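The Flallum Weekend, 40 Years On
April 14, 2021

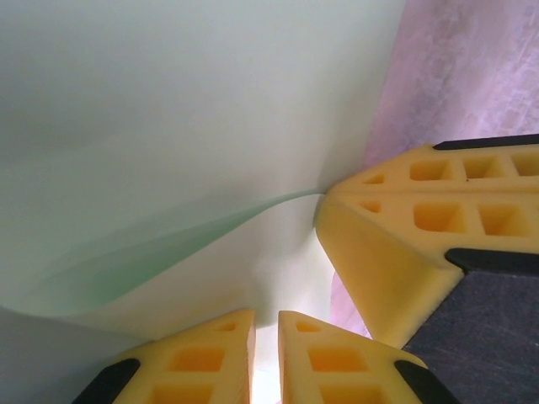

The Flallum Folk and Blues Weekend ran just once, over two days in May, on a sheep paddock outside Kamis. It drew 184 paying campers and a good many more who came through the back fence. The program was a single sheet, folded in half, with the running order on one side and a map of the paddock on the other. Paper bent over on itself lets the light through differently where the layers meet, a greener shade along the fold if the stock is pale mint, and that is how people who kept their programs tend to remember them. The ink has mostly gone. The map was wrong anyway, as it put the creek on the far side of the stage.

Tickets cost $12 for both days, camping included. There were 71 acts listed, which was far too many for one stage, and by Saturday afternoon the running order was four hours behind. Several bands played two songs and got off. The Nernberg Jug Band played for an hour and a half because the group after them had gone into town for petrol.

The best set by most accounts came from Yazıcı, a five-piece that mixed Turkish saz with slide guitar. They went on well after midnight, under two floodlights borrowed from the football club. A cassette made from the side of the stage still gets passed around. The sound is thin and a dog barks through the second number, but the playing is very good.

Rain came on Sunday and the last three acts were moved to the shearing shed. The council refused a permit the following year over the state of the road.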